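Evwood Residence — Laundry Room Safety Checklist
Inspector: Rosine Masson
Form 1185, February

1. Floor clear of lint and standing water. Pass.
Comment: Hampers are to stay out of the walkway to the rear exit.
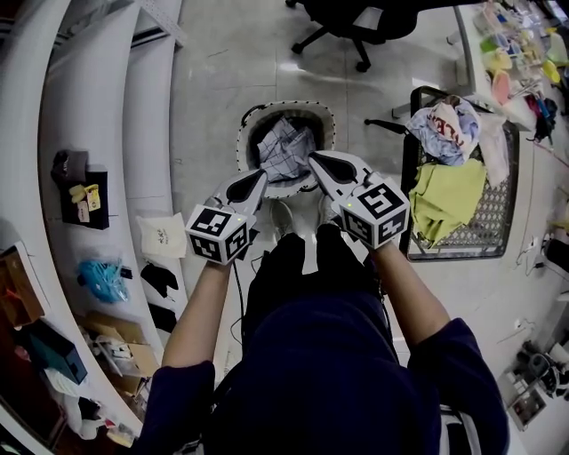
Item 1: Round hamper on tiled floor.

2. Dryer vents clean and firmly attached. Needs work.
Comment: The duct on dryer 3 is crushed behind the machine. Replace with rigid metal duct and check again before Sunday.

3. Water hoses free of cracks and bulges. Pass.
Comment: The hoses on washer 5 show light wear at the fittings
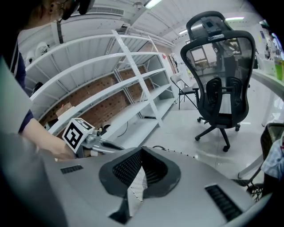 and should be looked at again during the next inspection. Shutoff valves turn freely.

4. Fire extinguisher in place and charged. Pass.
Comment: Tag is current — the wall bracket needs one new screw. Joaquim Esteves has been notified.
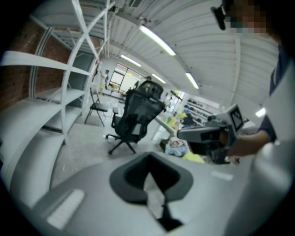 Who may reset a tripped breaker in the laundry room?
Only maintenance staff. Residents should unplug the machine and call the front desk at extension 19.

Overall result: Approved, with repair required under item 2.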